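Against the laundry machine, mildly

Every workshop I have belonged to has had its laundry phase. Somebody looks at the heap of aprons and rags by the door, decides that folding is a solved problem waiting for a motor, and there goes the winter. At Fallolholm we are well into ours. The project is called Senen, it has its own bench, and I have been asked more than once why I don't come in on Wednesday evenings to help. So I'll say it in writing.

My complaint is with the choice of job. Cloth is miserable stuff to automate. A bracket stays the shape you made it. A shirt has no shape at all until you hang it on something, and a net bag is worse, because it sags, folds over on itself and lets you see straight through to whatever is inside. People with proper budgets have been at this for years. We have a kitty, a shelf of printed parts and a soldering station with one good tip.

Ylva Westerberg, who leads Senen and is a far better engineer than I am, says I have it backwards. You learn more from a soft thing than from a hard one, she says, and if fingers can deal with mesh they can deal with most of what comes out of a household drawer. I can see the sense in that. I also remember the seed sorter we built at Eide, which was going to teach us all about sorting in general and taught us a good deal about one variety of bean.
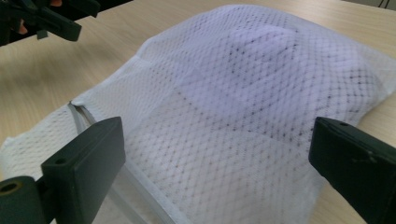
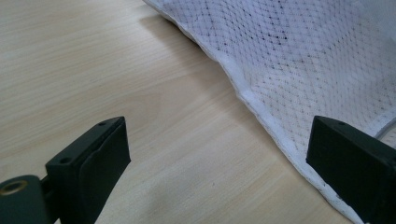 What bothers me more is how the cost gets counted. Ask what Senen has come to and you'll be told the price of the filament and the screws. Leave out the evenings and anything looks cheap. Five of us could have rewired the back lights and built the timber rack in the same months, and I'd put the Kestamura lathe ahead of both - it has been waiting for a belt guard for longer than I care to say.

Then there is the number. Ylva wants 1,000 goes at the same few tasks before she'll draw any conclusion, and I respect that, it's more honest than the usual single good take with music over it. But 1,000 goes is a job. It is just the sort of dull, repeated handling that the machine is meant to spare us, and we are doing it by hand so that one day we needn't. I can fold an apron in four seconds. I don't enjoy it, but I have never felt it was stealing my life.

I would like the group to set a date and a test. Pick one bag and one table, let somebody outside the project put the bag down however they please, and see what happens over three evenings. If it goes well I'll bring the cake and come in on Wednesdays. If it doesn't, I want the bench back, and the good clamps with it.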